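4.2 Demonstration setup

Demos were collected by remote control, one operator, one robot. Operator wears the Daltemo arm sleeves and steers both arms and grippers; legs run on the balance controller and are only nudged with a foot pedal. All sessions in the Wallska bedroom. Step blocks next to the bed, same spot every time, see Figure 2. We recorded 274 demos in December, 42 of them thrown out for dropped packets or operator error.

Every demo starts from the same pose: robot upright on the blocks, arms down at the sides, grippers empty. Operator waits for the tone, then moves. Early runs without a fixed start pose gave a policy that drifted in the first seconds, so we dropped those and started over.

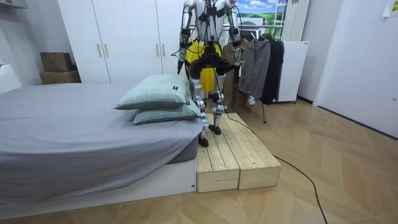 Figure 2. Start pose on the two step blocks at the foot of the bed. Both grippers empty.

4.3 Hand-guided corrections

Remote control was weak on the last part of the reach, operators overshoot teh pillow edge. For this part we used hand guiding instead: arm joints set to low stiffness, a second person moves the wrist, joint angles logged. Up to 6 corrections per task. These get merged with the remote demos before training, same weighting as in the Hellwig baseline. We did not tune the weigthing further, no time. Leg joints stay locked during hand guiding.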